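From: Wing-yan Leung
To: housekeeping-list
Date: July 3, 2019
Subject: Re: Trash bins, where do they go?

> We are redoing the room sheets before September and I'd like one
> answer on bins. At the Tullon building they sit by the desk. At
> Riteo it's the bathroom only. Guests leave bottles and wrappers
> on the floor by the bed and the attendants lose time on it. Is
> it worth buying a second bin for every room? We have 58 rooms.
> Also, do you fold the liner over the rim or tuck it inside? The
> sheet says tuck and half the staff fold.
>
> Wu

Wu,

We went through this last year with 46 rooms, so I can tell you what we settled on. We kept one bin in the bathroom and put a second one on the bed side of the room, on the floor, near the foot end of the nightstand wall. We did not put it between the bed and the nightstand. We tried that in 3 rooms first and the bedding ended up hanging in it whenever the guest slept on that side.
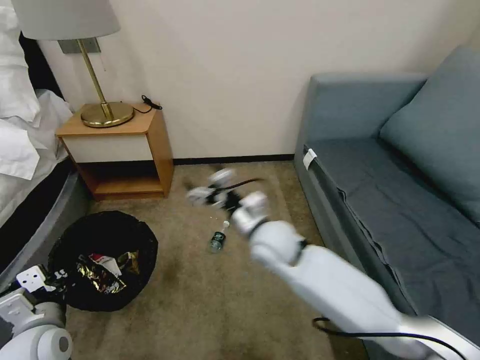 The second bin was worth it for us. Before that, most of what we picked up off the carpet was small stuff from the bed: candy wrappers, receipts, tissues, water bottles. The wrappers and paper mostly go in the bin now if there is one within reach. Bottles are still a problem. You can see one lying on the carpet with the bin right near it, and I don't think a third bin would change that. Our attendants do a floor pass before they touch the bed. Bottles first, then anything along the edge of the bed base, then the lower shelf of the nightstand. The shelf is in shadow and things get missed there, so it has its own line on our sheet.

On the liner, we fold it over the rim. Tucked liners slid down as soon as anything heavy went in, and then the bin itself had to be washed. Use black bags if you can get them. We had clear ones from Flovora for a while and went back to black because guests complained about the look. Buy the bag one size up from what the bin calls for or there is not enough to fold.

A round bin without a lid is fine. Lids came back cracked or went missing.

Order of work on our sheet, if you want to copy it:

- floor pass, bottles and loose trash
- empty both bins, new liners
- strip the bed
- check under the pillows and along the base
- wipe nightstand top, drawer front, lower shelf
- make the bed
- vacuum last

One thing to check before you order is whether your carts have room for the extra liners. Ours hold a roll of 85 and we had to move the soap to the other side.

I can send the sheet as a file if anyone else wants it.

Wing-yan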